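**Vetmont phone service to keep its landline through the copper switch-off**

VETMONT: Rivora, the not-for-profit that runs a daily telephone check-in for older people in Vetmont and the Lavik valley, will keep its landline number and its call hours when the old copper lines are retired in February.

The service has signed a two-year agreement with Pretorius, a regional phone and internet provider, to move its lines to the new network. Clients do not need to do anything to keep getting their morning call. The number stays the same, and calls will still be free to anyone on the list.

Rivora rings 400 households. Most of the people it calls live alone, and many use a landline as their only phone. Calls start at 8 am. If a client does not pick up, Rivora tries again twice before ringing the person they have named as a contact.

"People have been asking us since winter whether the calls would stop," said Nosipho Naidoo, manager of Rivora. "They won't. What may change is the equipment in your own house, and we would like you to sort that out early if you can."

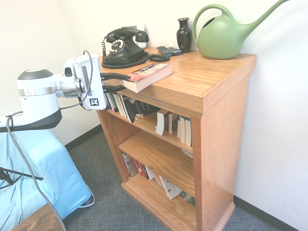
Households on the copper network will get a letter from their own provider with a changeover date. After that date, a home phone has to be plugged into a modem or an adapter. Push-button phones will generally work once they are connected this way. Older dial phones may ring and carry a voice but be unable to call out, as some adapters do not recognise dialling pulses. Anyone with a dial phone should ask their provider which adapter is being supplied before the date in the letter.

Power cuts are the other concern. Copper lines carried their own power, so a corded phone often kept going when the lights went out. A phone connected through a modem will stop unless the modem has a battery behind it. The Lavik end of the valley lost power for long stretches last year, and Rivora is asking clients there to register a second contact, preferably a neighbour within walking distance.

Medical alarms need to be checked separately. Clients who wear a pendant or have a wall unit should call the alarm company and ask whether their model will work on the new network. Rivora cannot test alarms or replace them.

Pretorius will hold 6 drop-in sessions at the Vetmont library before the changeover. Staff will go through provider letters with people line by line and label cords and sockets on request. There will be 2 further sessions at the Lavik hall. No booking is needed, and you do not have to be a Pretorius customer or a Rivora client to come.

"Bring the letter, and bring the phone too if it isn't heavy," Ms Naidoo said. "It is a lot easier to talk about a plug when it's on the table."

A printed guide in large type is available from the library desk and from the Lavik general store. Rivora will post a copy to any client who asks for one during their morning call.

**Media contact:** Nosipho Naidoo, Rivora, Vetmont. Interviews are available after 11 am, once the morning calls are finished.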